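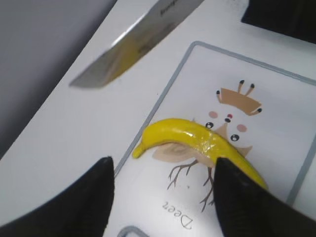
Clolden Kitchen Table Set
README, last edited 9 November 2023

Maintained by the Clolden Robotics Club, which is to say by Rianne Goossens and whoever is standing near her. Questions go to the club mailbox. It gets read before meetings, and meetings happen when the lab key can be found.

What this is

A set of teleoperated pick-and-place demonstrations recorded by club members for our entry in the Ultik student challenge. The task is kitchen-flavored: toy food, a few utensils, and a deck of illustrated animal cards that serve as place markers. The arm is told something like "put the banana on the deer" and a student makes it do that, with varying dignity.

We picked animal cards because the challenge rules ask for "visually distinct, nameable targets" and the deck was already in the cupboard. The deer has become the club favorite. It has a red nose, pink cheeks, and legs like twigs, and it has had a banana lowered onto it more times than any deer should.

Contents

817 episodes in total. Of those, 70 are held out for testing and are listed in holdout.txt. Please don't train on them. Last year's team did, won an internal bet on the strength of it, and then met the real test table.

Each episode folder holds:
wrist.mp4, the wrist camera at 30 frames per second
joints.csv, joint positions and gripper opening, with timestamps
task.txt, one line, the instruction the operator was given
notes.txt, optional, whatever the operator felt like typing

There is no overhead view in this release. We had one for a while. The bracket is on the December shopping list.

How it was recorded

One operator drives the arm with the leader handles and a second person resets the table and reads out the instruction. Operators swap after 15 episodes, a rule we brought in when someone did a whole evening alone and the last hour of data was mostly sighing. (Audio is not included.)

The operator starts from the home pose, picks up the named object, puts it where the instruction says, opens the fingers and backs off. Recording stops when the person resetting says "done." If they forget, the episode has a long boring tail. We trimmed the ones we noticed.

Cards are laid on a white table at any angle the resetter likes, including upside down from the wrist camera's point of view. Keep this in mind if your model reads the printed names. Ours appeared to be reading "Deer" very nicely until we turned the card around, after which it lost all interest in deer.

What counts as "on"

We argued over this for most of a meeting. The rule we ended with is that the object has to be touching the card when the fingers are open and clear. It doesn't have to be centered and it is allowed to cover the picture. A banana lying over the deer's body is on the deer. A banana with one end on the card and the other on the table is also on the deer, over the written objection of Hermans, whose objection is preserved in the notes.txt of the episode concerned.

Success labels are in labels.csv. They were made by watching the videos, one person per episode, so expect a few mistakes. If you find one, send the episode number and we'll fix it in the next version.

Known problems

The fingers hide things. They are wide black wedges and they sit at the bottom of the wrist view, so the end of a long object often disappears behind one of them just when you'd like to see it. You can filter on gripper opening in joints.csv if this bothers you. It bothered us.

Shiny objects. Toy fruit gets white highlights along the top, and knife blades pick up streaks and tints from whatever is near them. An early detector of ours decided that the brightest thing on the table was always the goal. Sometimes it was right, which made it harder to get rid of.

Clutter. Utensils and other items are in view in many episodes and have nothing to do with the instruction. This was on purpose for the later half of the set. In the earlier half it was housekeeping.

Motion blur. Present whenever the operator is in a hurry, so mostly near the end of an evening.

Timestamps. Folders starting with "b" were recorded while the laptop was updating itself. The video and joint logs in those drift apart. Use align.py, and then look at the result anyway.

Labels like "fruit" in task.txt. Some operators improvised. "Banana," "the yellow one" and, in one case, "him" all refer to the same toy. The file synonyms.txt maps these back to something usable.

Baseline

Our first policy, Ultura, is in the baseline folder with its config. It reaches for the right object fairly often and then hovers over it with what looks like regret. We have theories. The training script runs on the lab desktop and nowhere else we've tried. Pull requests welcome, especially ones that explain what line 70 is for.

Please don't use this set for

Anything involving real knives and real people. All the force limits were chosen by students with toy fruit in mind.

Claims about kitchens in general. We have one table.

Sharing and credit

Free for coursework and research. Name the club and link to this page. If you publish something with it, send us a copy and we'll tape it to the lab door.

To do

Buy the bracket
Redo the "b" folders
More cards in the test split, fewer of them deer
Ask Rianne where the calibration file went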